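# Prata：中文通稿赘句改写对照集

Prata 收录机构通稿和对外通知里的啰嗦句子，每句配一条编辑改过的版本。
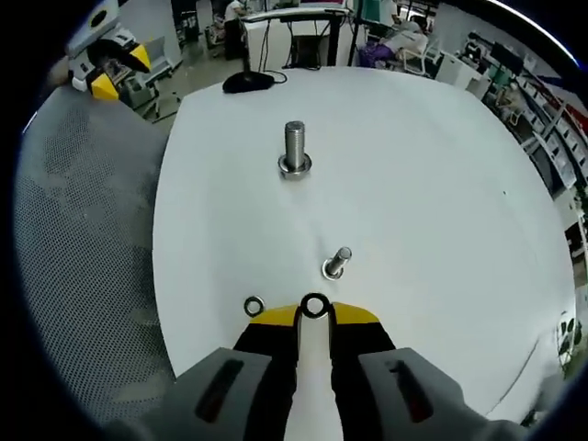 有位读者试用后来信问，既然改后的句子几乎总比原句短，为什么不直接把字数减少多少当作评分，还要费力气标类别。我们试过。只看字数，删掉时间、地点和限定语的改法得分最高，而这几样恰好是通稿里最不该丢的。所以字数差只作为一个派生字段保留，评测脚本默认不读它。

## 概况

| 项目 | 内容 |
|---|---|
| 语言 | 简体中文 |
| 条目 | 935 条，每条一对 |
| 标签 | 34 个，可多选 |
| 文体 | 新闻通稿、活动通知、停业及变更公告、招聘启事 |
| 格式 | JSONL，UTF-8，无 BOM |
| 整理方 | Hernska 文稿组 |
| 本版日期 | 2026年1月 |

## 来源

原句取自 Hernska 为客户处理过的文稿，经书面同意后摘出。客户多在 Skurstead，对外文稿分中外文两版，中文版有的是直接写的，有的由外文译来，`origin` 字段对此作了区分，取值为 `native` 或 `translated`。没有把握的填 `unknown`，我们没有靠猜测补齐。

摘句时去掉了机构名、人名、电话和具体金额，用占位符代替：

- `〔机构〕`
- `〔人名〕`
- `〔电话〕`
- `〔金额〕`

占位符用六角括号，是为了避开正文里常见的方括号和圆括号。训练时如需替换成别的记号，请在分词之前做，否则有的分词器会把括号和里面的字拆开。

地名大多保留。少数地名能单独指向某个客户，也换成了 `〔机构〕`，这样处理后个别句子读起来不太顺，例如“位于〔机构〕东侧的停车场”。

## 字段

```json
{
 "id": "p-0417",
 "genre": "notice",
 "origin": "native",
 "before": "为了能够更好地为广大客户提供服务，我们将对营业时间进行相应的调整。",
 "after": "我们将调整营业时间。",
 "tags": ["purpose_cliche", "light_verb", "empty_modifier"],
 "context": "",
 "delta": -23,
 "note": ""
}
```

上面这条只用来说明格式，`delta` 的数值请以脚本算出的为准，算法见“派生字段”一节。

- `id`：字母 p 加四位编号。编号不连续，撤下的条目不补号。
- `genre`：`release`、`notice`、`change`、`hiring` 四种。
- `before`：原句。可能是一句，也可能是连着的两三句。
- `after`：改后的句子。
- `tags`：标签数组，按字母顺序排列，顺序没有别的含义。
- `context`：前文。只在不看前文就判断不了能否删减时才有，多数条目为空字符串。
- `delta`：改后字数减原句字数。
- `note`：编辑备注，自由文本，写得长短不一，有些还带着内部缩写。

## 标签

全部标签的定义和例句在 `labels.md`。这里只列出最常见、也最容易混的几个。

**light_verb　形式动词**
“进行调整”“予以公布”“作出说明”一类。能还原成后面那个动词的才标。“进行中”不标，“会议进行到下午”也不标。

**purpose_cliche　目的套话**
句首的“为了更好地……”“为进一步……”。如果目的本身是新信息，例如“为配合道路施工”，不标。

**empty_modifier　空修饰**
“相应的”“有关的”“广大”“积极”。判断办法是删掉后再读一遍，意思有变就不标。法律文本里的“有关”常常不能删，本集没有收这类文本。

**double_marking　重复标记**
“大约……左右”“凡是……的所有”“目前正在”。其中“目前正在”有争议，一部分编辑认为口语里可以接受。最后的规则是只在正式公告里标。

**nominal_chain　名词堆叠**
连用多个名词或名词性成分，中间只靠“的”连接。译稿里出现得多。

**restated_subject　主语重提**
同一句或相邻句里，主语没有变却再写一遍全称。首次出现的全称不标。

`light_verb` 和 `nominal_chain` 经常一起出现，例如“对服务流程的优化工作进行推进”。这种情况两个都标，不分主次。

## 标注过程

每条由两名编辑分别改写、分别打标签，再由第三名编辑合并。合并时只能从两份改写里选一份，或者在其中一份上作小的修改，不能另写一稿。这个限制是中途加上的。早期合并者常常重写整句，结果 `after` 里有了两份初稿都没有的信息，后来这批条目全部退回重做。

开始正式标注前，所有编辑先做同一组练习，共 30 句，做完后逐句讨论。练习句不在发布数据里，但讨论记录整理后并入了 `labels.md`，各标签下的“边界情况”大多出自那里。

改写要遵守的几条：

1. 不增加原句没有的事实。
2. 时间、地点、对象、条件一律保留。
3. 礼貌用语可以减少，但一封通知里至少留一处。`before` 只是片段时，看 `context` 决定。
4. 原句有歧义的，保留歧义，在 `note` 里写明。
5. 不顺手改标点和错别字。原句里的错字照抄到 `after`，除非那个词整个被删掉。

第五条常有人提意见。错别字另有别的工具和数据去管，混在一起会让标签统计变得没法看。需要干净文本的话，可以先用自己的校对流程过一遍两个字段。

## 派生字段

`delta` 由 Skelta 计算，源码在 `tools/skelta/`。计数规则如下：

- 汉字每个计一。
- 连续的拉丁字母或数字串整串计一。
- 占位符整体计一，括号不另计。
- 标点和空白不计。

命令：

```bash
python -m skelta count data/prata.jsonl --write
```

不带 `--write` 时只打印与现有值不一致的条目，不改文件。Skelta 还能检查字段是否缺失、标签是否在列表里：

```bash
python -m skelta check data/prata.jsonl
```

检查失败时退出码为 1，可以直接放进提交前的钩子。Windows 下如果终端编码不是 UTF-8，报错信息里的中文会显示成乱码，数据本身不受影响。

## 划分

我们没有给出固定的训练集和测试集。同一份文稿里摘出的句子写法接近，随机划分会让相似的句子落到两边。`groups.csv` 记录了每个 `id` 所属的文稿组，请按组划分。Skelta 的 `split` 子命令支持按组交叉验证，默认分 5 折：

```bash
python -m skelta split data/prata.jsonl --groups groups.csv --seed 7
```

报告结果时请写明种子。组的大小差别很大，换一个种子，各折条目数会有明显变化。

## 适合和不适合的用途

可以用来：

- 训练或评估句子级的精简改写。
- 做赘句类型的多标签分类。
- 给新编辑当练习材料。我们内部一直这样用，做法是只给 `before`，改完再对照。

不建议用来：

- 评价整篇文章。条目都是片段，看不出段落之间的重复。
- 处理合同、判决书、说明书。这些文本里看上去多余的词往往有用处。
- 给作者打分。标签数多只说明那一句改动多，和写稿人的水平没有直接关系，何况很多套话是客户审稿时加进去的。

## 已知问题

- `hiring` 类条目偏少，句式也单一，单独对这一类报指标意义不大。
- 部分 `translated` 条目带有明显的外文语序。编辑在改赘句时难免一并调了语序，标签里没有对应的项，只在 `note` 里偶尔提到。
- `empty_modifier` 的两人一致程度是所有标签里最低的，分歧集中在“积极”和“进一步”上。合并时偏向不标。
- 改写只有一个参考答案。同样合格的其他改法会被基于重合度的指标判低，建议配合人工抽查。
- 有几条 `before` 和 `after` 完全相同，`tags` 为空。这是有意保留的对照，内容是看着啰嗦但不该改的句子，请不要当成脏数据清掉。
- 文稿的地域集中。各地公文和商业信函的习惯有差别，港澳台用语基本没有涉及。

## 更新记录

本版：

- 标签 `filler_opening` 拆成 `purpose_cliche` 和 `greeting_filler`，旧名不再出现。
- 所有 `note` 里的客户简称已替换。
- `context` 为空时统一写成空字符串，之前有一部分是 `null`。读取旧版的代码请检查这一处。
- 修正了 Skelta 把全角数字按字逐个计数的错误，受影响条目的 `delta` 已重算。

上一版（11 月）：

- 首次带上 `groups.csv`。
- 撤下一批授权范围不清的条目。

## 授权与撤回

数据可用于研究和教学，可以修改后再分发，分发时请保留本文件和 `labels.md`。商业用途请先来信。`tools/skelta/` 下的代码单独授权，见该目录里的许可文件。

提供文稿的客户可以随时要求撤下自己的句子。撤回在下一版生效，被撤的编号列在 `withdrawn.txt`，使用旧版的人请对照这份清单删除。

## 反馈

发现标签错误，请在仓库里提 issue，写上 `id`、现有标签和建议标签，一个 issue 可以列多条。对改写本身有不同看法也可以提，请附上你的改法。只写“不通顺”的反馈我们没法处理，最好指出读不通的是哪几个字。

占位符漏替换、能认出具体机构或个人的，请不要公开贴出原文，只写 `id` 即可。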